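Setting up the Altix arm on a home desk — cabling, homing, first run

Quick write-up while it's fresh. Covers the small Altix desktop arm with the Ellden head camera, the one with the separate controller. Bigger Altix models are a different animal, don't use this for those.

You will need the hex key from the box, a cloth, the 2 power leads, the camera cable, and patience with the software. Half an hour if nothing goes wrong.

Before anything is plugged in

Read the label on the controller. Firmware 2404 or later is fine. Anything older, update first, before the arm is bolted down, because the update moves the shoulder joint without asking. Mine did.

Pick the desk. Has to be heavy. A light folding table will wobble and the camera calibration goes off with every move. Wood is fine, put the rubber pad under the clamp or it will bite in.

Mains off at the strip. Leave it off till the homing section.

Cabling

Everything goes down behind the desk, nothing across the work surface that the arm can catch. Start from the strip and work up. Power first, then signal. Keep the two apart where you can, and if they must cross, cross them square.

Black leads to the left, back to the strip. White ones can sit up off the floor in a tray under the knee space. No need for it to be pretty. It does need to be clear of your feet, and clear of the chair castors especially.

Leave slack at the shoulder. A hand's width of loop. If the lead goes tight at full reach the controller reads it as a collision and stops dead, and you'll spend an evening hunting for a fault that isnt there.

Small screen at the back of the desktop, on the left, propped up so the camera can find it. Lamp and anything with leaves over to the right. Keyboard tray can be in or out but don't change it after calibration — the software takes the front edge of the desk as its line.
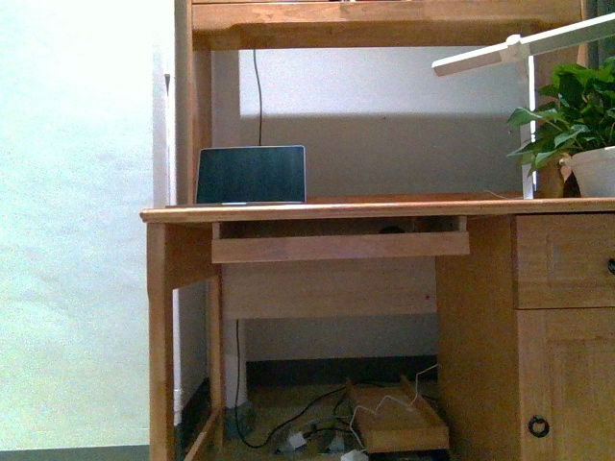 Otakar Hrubý wrote in to say he'd never run the controller off the same strip as a lamp, he had two months of random resets in the Nirnitz workshop until he gave it a socket of its own, and the cheap strips are the worst for it. Fair enough. I haven't had resets myself but if you do, try that before sending the unit back.

Homing

Strip on. Controller on. Wait for the steady light, not the blinking one.

Hold the arm loosely by the forearm and press Home. It goes up, then left, then folds. Don't fight it. If it grinds, power off at the strip and check the clamp.

Set speed to 128 in the motion tab for the first run. Default is 200 and that's too quick when you don't know yet what it can reach.

Camera

Plug in the Ellden, open the Malý viewer, pick the head feed. Tilt it down till the desktop and the knee space are both in view. Lock the screw, finger tight only, the thread is plastic.

Run calibrate. It looks for the desk edge and the uprights. If it fails, its nearly always light: shut the curtain, or turn the lamp away, and go again.

Looking after it

Wipe the lens every week or so. Check the clamp once a month. Look over the cables whenever the desk has been moved, the plugs work loose. A dab of grease on the elbow if it squeaks, the Malý stuff in the small tube is fine.

Gripper pads are a seperate job, will put that up in August when I've got the spares.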